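From: Gisela Garrido
To: equipment-planning list
Date: 2019-01-31
Subject: Re: Second order of hand-held grippers, and what goes with it

Rowan wrote:
> Before I sign off on the Jurness line I'd like to understand why it
> has grown. The first draft was two pairs of hand-held grippers and a
> box of spare tips. Now I see tables, straps, batteries, storage and
> something called "marker stock." Could we buy the grippers now and
> look at the rest in the next round? Also, is there still a case for
> the second arm, or has that gone away?

Hi Rowan, hi all,

Good questions, and I'm glad somebody read the sheet all the way down! Short answer: please don't split it. The grippers are the fun part of the order but they sit in a drawer without the rest. Long answer follows, get a coffee.

We've now put over 40 hours on the first pairs at Solosgate, and I have to say I'm delighted with them. New people pick them up and are doing useful work before lunch. The pinch is light, the tips are easy to swap, and you can go from big blocks to small fiddly parts without changing anything on the bench. I was the skeptic last fall (some of you will remember the email) and I take it all back.

What we got wrong in the first budget was everything one step away from the hand. We planned for one person at one table. In practice we want two people going side by side, each with a pair, and as soon as you do that you need twice the table, twice the cable runs, twice the charging, and somewhere to put a thing down that isn't the floor.

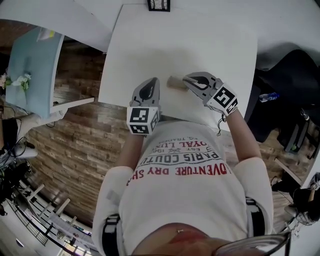
So, line by line, with my thinking:

Grippers, two more pairs from Jurness. No change from the first draft. They quoted 25 days for delivery, which puts them here before the end of February if we order this week. If we wait for the next round we lose our slot and I don't know when we get another.

Marker stock. Sorry, that was a terrible name for a line item. It's the printed cubes that mount on the grippers, plus blank ones we can print ourselves. They get scuffed, the corners go, and then tracking starts to wander and you don't notice until you look at the data in the evening. I've put in a full spare set for each pair. Daza sells them cheaper than Jurness does and the fit is the same, I tried both.

Tables. Plain white, matte if we can get it. I know we have old ones in storage, but they're a different height from the ones we use now and the operators end up hunched. Famer has a decent adjustable model and I asked for two.

Straps and cables. Small money. I'd like the wider shoulder straps, because the narrow ones get annoying by mid-afternoon. For cables, right-angle plugs and a bag of clips. This is the one place where I'd happily spend more than I asked for.

Objects. Please leave this one in! It's 51 small items — tubes, blocks, cups, lids and so on — and it's the cheapest way I know to get more variety out of the same hours. If anybody has a box of odds and ends at home, I'll take that too.

As for the second arm: yes, there's still a case, but I'd move it to the fall. The work with the hand-held pairs doesn't depend on it, and by then we'll know a lot more about which tasks we want an arm for. I would rather have four people collecting well than two arms waiting for something to do. What I'd ask for now is that we keep the floor space for it — 40 square feet on the wall side — so it doesn't fill up with shelving in the meantime.

One thing I left out and probably shouldn't have: operator time. The sheet only has equipment on it, but four pairs means four people, and right now we have three trained. I'd love to get that into the same conversation. Training goes quickly, but it does have to be somebody's afternoon.

On storage, I'm open. I priced a lockable cabinet from Famer, and if there's one going spare in the building I'll drop the line today.

I've updated the sheet with all of this and renamed the marker line to something a human can understand. Rowan, if you want to come by and try a pair before you sign, please do. Anyone else on the list is welcome too, just write to me first so I can have a set charged.

Gisela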